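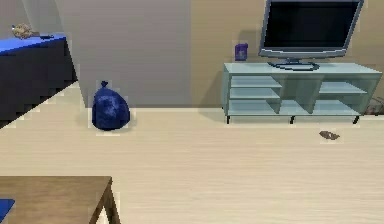

Rendu simulateur : projet Plarkska / Naciri

Ticket Fomitz, ouvert le 25/02/2019
Composant : planificateur Runura
Statut : en cours

Problème : le sac-poubelle bleu foncé posé au sol n'entre pas dans la carte d'obstacles. Le planificateur trace un chemin qui le traverse. Reproduit sur 5 lancements sur 7.

Vérifié : maillage de collision présent, échelle correcte. Le meuble TV et la table en bois sont bien pris en compte. 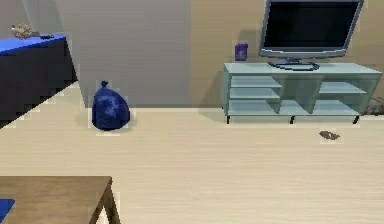
Vue de contrôle : sac devant le mur gris, meuble TV à droite.

Cause probable : le filtre de segmentation range le sac avec le fond. Seuil de taille passé à 300 points, cache de la carte vidé, nœud de perception relancé. Le sac apparaît dans la carte, mais avec plus de 2 secondes de retard.

Même retard signalé côté manipulation, sur la tâche de la bouilloire.

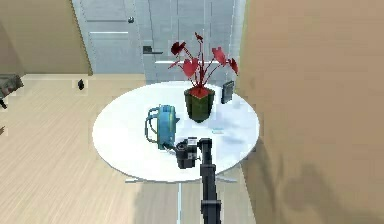 Les deux modules lisent la même file de messages. À faire : séparer les files, comparer les horodatages, joindre les journaux au ticket. Ne pas fusionner la branche avant.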